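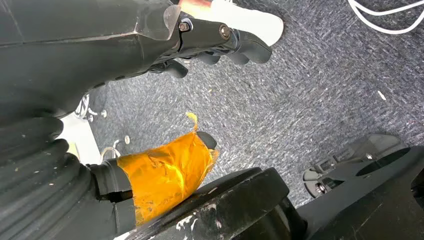 Carpet underfoot. Photo courtesy of Oklow.

News > Company Announcements > Retail & Home

Oklow to Open Carpet Store and Remnant Outlet in Skunville

SKUNVILLE – Carpet retailer Oklow will open its fourth store in February, taking over the former Wongsuwan furniture building on the east side of Skunville. The store will sell broadloom carpet, carpet tile, stair runners and padding, and will have a separate section for remnants and roll ends.

Wongsuwan sold furniture from the building beginning in 1967. Oklow has signed a long-term lease and is keeping the original loading dock, where customers will be able to pick up cut carpet without going through the sales floor.

"We looked at newer spaces closer to the highway, but none of them had a dock a 12-foot roll could go through," said Maiara Brandão, president of Oklow. "This one was built for sofas and it works fine for carpet."

The store opens with 378 carpet styles on display. Samples may be taken home for up to a week with no deposit. Remnants will be priced by the piece, with the size and fiber marked on each tag, and can be bound at the edges on site for an added charge.

Store manager Buppha Prasertsri moves to Skunville from the company's Sumomora store, where she ran the measuring and installation desk. She will lead a staff that includes two full-time installers, Montri Yensuk and Tatu Shirima. Home measuring is free within the city. Customers outside the city pay a travel fee, which is credited toward any order that includes installation.

Oklow will also take back old carpet and padding from homes where it installs new flooring. Clean nylon carpet is sorted and sent for recycling. Other material is hauled away as part of the installation price.

"People ask about the old carpet before they ask about the new one," Prasertsri said. "We put the removal cost on the first quote so they can see it."

The store will open its doors at 9 a.m. on a Saturday, with the exact date to be posted at the entrance. The first 74 customers to book a home measure will receive free padding for one room.

About Oklow
Oklow sells and installs residential and light commercial carpet. The company operates 3 stores, including its main store and cutting warehouse in Sumomora.

Media contact
Kittipong Wattanapong, Communications, Oklow

© Oklow. All rights reserved. | Contact Us | Back to top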